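Can a Machine Clear the Table Yet?

By Custódio Pinheiro
Posted 10/1/24

I clean offices for a living, or I did until my knees gave out and I moved to the scheduling desk. For 11 years I have also been the person at our firm who gets the calls from people selling robots. Floor scrubbers, window climbers, carts that follow you down the hall. Some of it is good. We run three self-driving scrubbers from Kavum and I would not give them back. But the question I get asked most, by clients and by my own crew, is when a robot will do the rest of the job. My answer is that it will be a good while, and the reason is mostly tables.

A floor is one surface. The scrubber needs to know where the walls are, where the people are, and when its tank is low. If it misses a strip, it comes back. A meeting room table after a long session is another kind of problem. There are cables on it, markers, paper, a book somebody may want again, a box that may or may not be trash. Each one has to be picked up in its own way and put in its own place, and the place is different in every building.

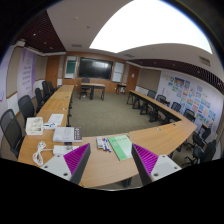
What is the hardest part of clearing a table for a robot?

Deciding what each thing is and where it belongs. Gripping is hard too, but a good hand is of little use to a machine that can't tell a handout worth keeping from one that should be recycled.

I would put the chores in an office into two piles. In the first pile are jobs where the machine can treat everything the same way. Vacuuming open carpet goes there. So does carrying a load of linen from one door to another. In the second pile are jobs where every item is its own small decision. Coiling a cable is in that pile. A cable doesn't hold a shape. You pick up one end and the other end does what it likes, and it may catch on a power strip and drag that along with it. A thin booklet lying flat is in the pile as well. A person slides it to the edge or gets a fingernail under the cover. Two stiff fingers coming straight down on it get nothing.

In March I went to see a demonstration by a company called Stellar. They had an arm on a wheeled base and a long table with 29 objects on it. The arm cleared 41 objects over two runs, out of 58 tries. I thought that was impressive, and I still do. It picked up pens that were lying side by side without knocking the others away. It moved a paperback. What it left behind was the paper, the charger cord and a plastic sleeve it kept pushing across the table. One of my crew would have finished in the time it took the arm to do the first four pens.

The people from Stellar didn't hide any of this. They said the arm learns from examples of people doing the work, and that it needs many more of them, in more rooms. I believe that. It is how I trained new cleaners, too. The difference is that I could show a new hire one room and she could then do the next one, even if the cabinets were on the other side and the client used a different kind of bin.

Small objects next to each other are a fair test of where things stand. Take markers and a remote control. They are all long, light and easy enough to grip. The markers go in the tray or the cup. The remote goes wherever that room keeps its remote, and if it ends up in the marker cup, I get a phone call in the morning. A machine can be right about the grip and wrong about the job. When I ask sellers how their product handles this, they usually tell me the customer can set it up in the app. That means I would be setting it up, room by room, for every client we have.
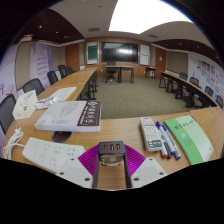

What I would buy today

I would buy anything that does one job in the first pile and does it without a person standing next to it. We looked at a cart from Marinho that brings supplies up from the loading dock, and I expect we will order it. It saves walking, and walking is what wears people out.

I would not buy an arm. At the price I was quoted, it would have to work nights without help, and every arm I have seen working had someone beside it with a laptop. A person paid to watch a robot pick up pens could pick up the pens.

I would also stop paying attention to videos. Stiltesus sent me one of a robot setting up a training room, chairs and all. I asked if it was shown at normal speed and what happened if a chair was turned sideways. I got a polite answer to the first question, which was that it had been sped up.

My crew asks me if they should worry. I tell them the floors are gone already and the hauling will go next, and the tables will stay with them for some years. If I am wrong I will find out before most people do, given how many of these calls I take. The number for demonstrations is the main office line. Bring your own cables and let me lay out the table.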